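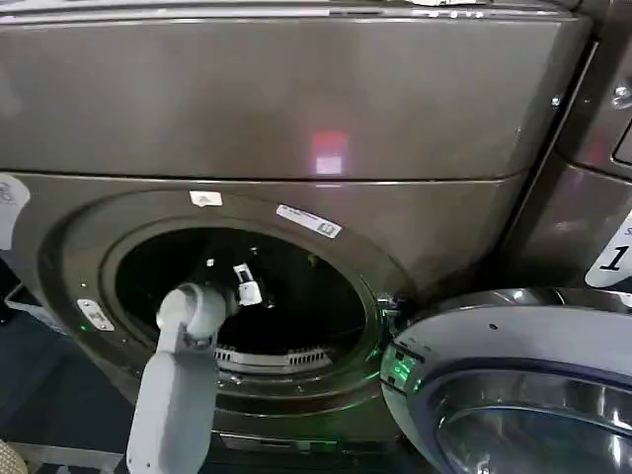

Wie findet ein Roboter eine Socke?

Technik verstehen, Folge 12: Software für Roboterarme
Für Leserinnen und Leser ab 8 Jahren

Ein Mensch, der Wäsche aus einer Trommel holt, denkt dabei kaum nach. Die Hand greift hinein, fühlt Stoff, zieht ihn heraus. Ein Roboter kann das nur, wenn ihm ein Programm jeden Teil der Aufgabe vorgibt. Dieses Programm nennt man Steuerungssoftware. In der Werkstatt Werholm wird eine solche Software entwickelt. Sie heißt Zuvix.

Zuvix besteht aus mehreren Programmteilen. Jeder Teil hat eine eigene Aufgabe und gibt sein Ergebnis an den nächsten weiter.

Teil 1: Sehen

Eine Kamera liefert der Software ein Bild. Für den Computer ist ein Bild eine sehr lange Liste von Zahlen. Jede Gruppe von Zahlen steht für einen Bildpunkt und gibt an, wie viel Rot, Grün und Blau er enthält. Das Wort "Socke" kommt in der Liste nicht vor.

Die Software muss deshalb Bildpunkte zu Gruppen zusammenfassen. Welche Punkte gehören zum Metall, welche zum Stoff? Diesen Schritt nennt man Segmentierung. In Zuvix erledigt ihn ein Programmteil namens Segura. Er wurde mit vielen Bildern trainiert, in denen Menschen vorher die Stoffe markiert hatten. Aus den Markierungen hat das Programm Regeln gebildet, die es auf neue Bilder anwendet.

Schwierig sind zwei Dinge. Metall glänzt, und ein heller Lichtfleck kann für das Programm wie ein weißes Tuch wirken. Außerdem ist es tief in einer Trommel oft dunkel. Dunkler Stoff vor dunklem Hintergrund ergibt fast gleiche Zahlen.

Segura gibt darum zu jeder Gruppe einen Wert zwischen 0 und 100 an. Er sagt, wie sicher das Programm ist. Bei einem niedrigen Wert fordert Zuvix ein neues Bild aus einer anderen Richtung an.
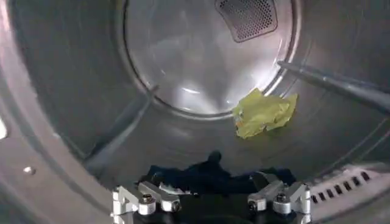 Blick in die Trommel: vorn dunkelblauer Stoff zwischen den Greiferfingern, weiter hinten ein gelbgrünes Stück.

Teil 2: Auswählen

Liegen mehrere Stücke in der Trommel, muss die Software eines auswählen. Zuvix berechnet für jedes Stück eine Punktzahl. Punkte gibt es zum Beispiel, wenn das Stück nahe am Greifer liegt, wenn es nicht von anderem Stoff bedeckt ist und wenn eine Falte nach oben steht. An einer Falte können die Finger besser zufassen als an einer glatten Fläche. Das Stück mit der höchsten Punktzahl kommt zuerst an die Reihe.

Stoff macht dieses Rechnen schwer. Ein Würfel sieht von jeder Seite wie ein Würfel aus. Ein Pullover kann flach liegen, geknüllt sein oder halb auf links gedreht. Ein fester Bauplan hilft der Software hier nicht weiter.

Teil 3: Planen

Jetzt steht das Ziel fest. Der Weg dorthin fehlt noch. Ein Roboterarm besteht aus mehreren Gelenken, und jedes Gelenk kann sich um einen bestimmten Winkel drehen. Die Software sucht eine Folge von Winkeln, die den Greifer zum Stoff bringt. Das Fachwort dafür lautet Bahnplanung.

Der Planer von Zuvix heißt Viltgate. Er prüft für jeden Punkt der Bahn, ob ein Teil des Arms irgendwo anstoßen würde. Zu den Hindernissen gehören der Rand der Öffnung, die offene Tür und die Rippen in der Trommel. Würde der Arm anstoßen, verwirft Viltgate die Bahn und rechnet eine andere aus. Findet er keine, bleibt der Arm stehen und das Programm meldet einen Fehler.

Teil 4: Regeln

Während sich der Arm bewegt, misst die Software laufend, wo er gerade ist. Weicht er von der Bahn ab, korrigiert sie die Motoren. Das heißt Regelung. Die Heizung im Haus arbeitet nach demselben Prinzip: Sie misst die Temperatur, vergleicht sie mit dem eingestellten Wert und heizt mehr oder weniger.

Am Ziel schließen sich die Finger. Aus ihrem Abstand schätzt die Software, ob Stoff dazwischen ist. Sind sie ganz geschlossen, wurde wahrscheinlich nichts gefasst. Dann beginnt der Ablauf wieder bei Teil 1.

Probiere es aus

Du brauchst 2 Personen, einen Korb und ein paar Socken. Eine Person ist der Roboter und schließt die Augen. Die andere ist die Software und darf nur diese Befehle geben: links, rechts, vor, zurück, hoch, runter, auf, zu. Zählt mit, wie viele Befehle ihr für eine Socke braucht. Tauscht danach die Rollen.

Wörter zum Nachschlagen

Segmentierung: Bildpunkte in Gruppen einteilen, die zusammengehören.
Bahnplanung: einen Weg berechnen, auf dem der Arm nirgends anstößt.
Regelung: messen, vergleichen, korrigieren und wieder von vorn.
Greifer: das Werkzeug am Ende des Arms, mit dem er Dinge festhält.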